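5 Aufnahmeplatz für Textilfiguren einrichten

Dieser Abschnitt beschreibt den Aufbau des Platzes für Plüsch-, Strick- und Häkelfiguren aus der Saisonware der Reihe Golier. Für Glas und Keramik gilt Abschnitt 6.

5.1 Hintergrund und Tisch

1. Tisch so stellen, dass die hintere Kante parallel zur Vorhangschiene verläuft.
2. Vorhang einhängen und über die gesamte Schienenbreite verteilen.
3. Tischplatte mit einem trockenen Mikrofasertuch abwischen. Keine Politur verwenden.
4. Weißabgleich mit der Graukarte durchführen.

Hinweis: Der Vorhang muss nicht gebügelt werden.

5.2 Figur in der Schale platzieren

1. Weiße Schale rechts der Tischmitte abstellen.
2. Figur mit der Unterseite flach auf den Schalenboden setzen.
3. Mütze, Schal und lose Anhänge ausrichten.
4. Artikelnummer in Lemma eintragen, zum Beispiel 568.

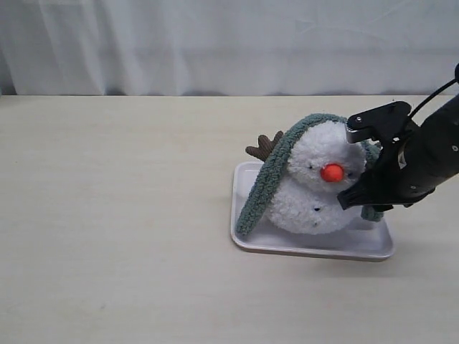 Bei Figuren mit langem Zubehör ist auf den Fall des Stoffes zu achten. Das Zubehör darf weder die Augen noch die Nase verdecken. Beim Schneemann läuft die blaugrüne Mütze in einem langen Zipfel aus, der seitlich am Körper herabhängt und bis auf den Schalenboden reicht; die orangefarbene Nase bleibt frei. Eine leichte Schrägstellung der Schale ist zulässig.

Vorsicht: Figur nicht am Zipfel anheben -- die Maschen verziehen sich. Stets unter dem Körper greifen.

5.3 Leeraufnahme

1. Schale und Figur vom Tisch nehmen.
2. Beleuchtung unverändert lassen.
3. Leeraufnahme auslösen und unter derselben Artikelnummer ablegen. 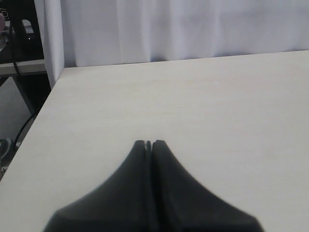

Die Leeraufnahme dient Zerkura als Referenz für den Helligkeitsabgleich. Sie ist nach jedem Umbau zu wiederholen. Maßgeblich ist die cremeweiße Platte mit ihrer sehr feinen, waagerechten Maserung, auf der keine Ware und kein Zubehör liegen darf. Der weiße Vorhang hinter der Tischkante wird nicht zur Messung herangezogen.

5.4 Nahaufnahme der Materialien

1. Abstand verringern, bis die Faserstruktur erkennbar ist.
2. Schärfe auf die Maschen legen, nicht auf den Flor. Langer Flor liefert

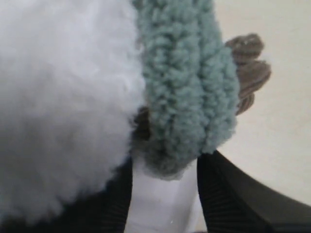
keine eindeutige Kante, der Autofokus wandert. Bei Bedarf manuell nachstellen.
3. Belichtung um eine Drittelstufe senken, falls weiße Fasern ausfressen.

Rückfragen zu Farbwerten beantwortet Marianna Bielecka, Apparat 409.

5.5 Platz räumen

1. Textile Teile einzeln vom Tisch nehmen.
2. Platte auf Fasern und Krümel prüfen, auch am Rand.
3. Vorhang an der Schiene belassen.

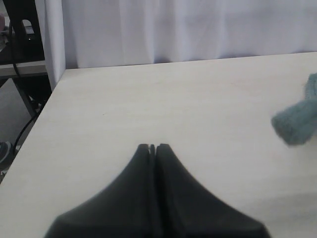
Abb. 5-4: Blaugrünes Textilteil am rechten Tischrand

Teile am Rand werden beim Räumen leicht übersehen und gelten bis zur Rückbuchung in Lemma als offen.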